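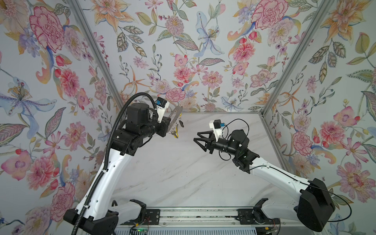 Two-arm handover keeps dropping the keys – school club project

Posted by Puseseck in Student Projects
October 30, 2025

Our club is working on a handover task with two arms facing into the same table. The left arm holds a bunch of keys and the right arm is supposed to take them from it in the air. We recorded 200 demonstrations by hand control and trained on those. With a wooden block it was fine. With the keys, the right gripper closes too early or closes on nothing, and the keys end up on the table. Out of 30 tries last week we got 123 seconds of usable video and not much else. There's a wrist camera on each arm.

We have to show this in March. Should we record more, or is something wrong with the setup?

Mariama Tsikata

I coach a club that did a similar task with a ring of washers. Before you record anything else, look at what the keys are doing when the right gripper closes. Hanging keys swing for a while after the arm stops. If your drivers waited for them to settle in some demonstrations and went straight in on others, the model has learned both.

What we did:

Pick one place for the handover and mark the joint positions for the left arm. Stop there and wait two full seconds every time.
Decide which part the right gripper takes. We always went for the ring – never the loose pieces below it.
Close the right gripper fully before the left one opens, and leave a short pause between the two.
Have the same two students drive for the whole set.

We threw out our old recordings and made 200 new ones under those rules. It took four afternoons. Mixing the old set back in made it worse.

Also check that the wrist camera on the receiving arm can see the keys during the last part of the approach. Ours was tilted too high and the fingers hid everything.

Hellis

Get better grippers.

Ackah

Agree with Mariama about the pause. One more thing, check your cables. We had a camera cable that pulled on the wrist when the arm reached across, and it put the gripper off by a few millimeters. You won't notice with a block but you will with a key. Move the arm through its whole reach by hand with the power off and watch for any spot where the cable goes tight.

Tape on the keys helped us a little too, but check with your teacher if the rules for your show allow it. Ours didn't.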